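Imprimer cette page | Envoyer par e-mail
Rubrique : Supports de cours > Robotique de service

Séance 6 – Retour sur la journée portes ouvertes de Jelholm

Notes à relire avant le TD. Elles complètent le polycopié sur la préhension et ne le remplacent pas.

La visite du 12 juillet 2025 avait un objet précis : voir des manipulateurs travailler sur du linge, dans des pièces meublées comme un logement. La société Ferel présentait sa chaîne complète, Gouveia montrait seulement une main. Le dépliant distribué à l'entrée annonce 1 205 essais « concluants » sur vêtements. Je vous demande de garder ce chiffre sous les yeux pendant toute la lecture, parce qu'il ne veut pas dire grand-chose. Concluant selon qui ? Sur combien de vêtements différents ? Avec ou sans reprise par l'opérateur ? J'ai posé les trois questions au stand et j'ai obtenu une réponse à la dernière : « ça dépend des séries ».

1. Pourquoi le textile

Un objet rigide a une pose. On l'estime, on planifie une prise, on ferme les doigts. Un vêtement n'a pas de pose au sens du chapitre 2 : il a une configuration, avec un nombre de degrés de liberté que personne ne songe à écrire en entier. Chaque contact la modifie. Une prise correcte au départ peut donc devenir inutile dès que le tissu glisse ou se replie, et le modèle construit avant le contact est périmé.

Le cintre ajoute une difficulté intéressante. Il est rigide, le vêtement ne l'est pas, et les deux sont couplés de façon lâche. Tirer sur l'un déplace l'autre, mais pas toujours, et pas toujours du même côté.

2. Le poste « chambre »

La tâche portait sur une veste et son cintre, posés sur un lit. Nektarios Panagiotou, qui commentait pour Ferel, a beaucoup insisté sur le « naturel » du geste. Je préfère que vous regardiez où se fait la prise : au bord du col, près de l'épaule, juste sous la barre du cintre. C'est un endroit raisonnable, où le cintre donne un repère rigide. C'est aussi le plus commode, et rien ne dit que le système saurait s'en passer.

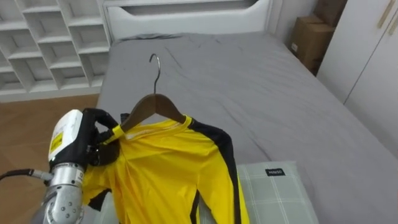 Une main à plusieurs doigts est-elle nécessaire pour manipuler un vêtement sur cintre ?

Rien de ce qui a été montré ne permet de l'affirmer. Une pince simple à mors souples sait saisir un bord de tissu, et la comparaison sur la même tâche n'a pas été faite. La main à doigts devient utile si l'on veut changer de prise sans lâcher, ce que la démonstration ne demandait pas.

3. Ce qu'il faut exiger d'une démonstration

Le protocole de Clemeck, que nous avons vu en séance 4, compte 159 configurations de départ tirées au sort. Presque 2 heures sur place ne m'ont pas permis de savoir si Ferel en utilisait un équivalent. Le mot « autonome » revenait souvent dans les commentaires. Le partage entre commande apprise et commande à distance n'a été précisé nulle part – ni sur le panneau, ni dans le dépliant.

À noter dans votre grille, pour toute vidéo ou visite :
– position initiale imposée ou tirée au sort ;
– définition écrite de la réussite, donnée avant l'essai ;
– nombre d'interventions humaines, reprises comprises ;
– durée réelle, sans accélération ;
– vêtements absents de l'apprentissage.

Une tâche vue de près prouve que le matériel existe et qu'il peut tenir un tissu. Pour le reste, il faut des tableaux, et je n'en ai pas rapporté.

Travail à rendre : une page, pas davantage. Proposez un critère de réussite pour la tâche « suspendre une veste » qui puisse être appliqué par 2 observateurs sans qu'ils se concertent. Les copies qui reprennent la formule du dépliant seront rendues sans note.

Imprimer cette page | Envoyer par e-mail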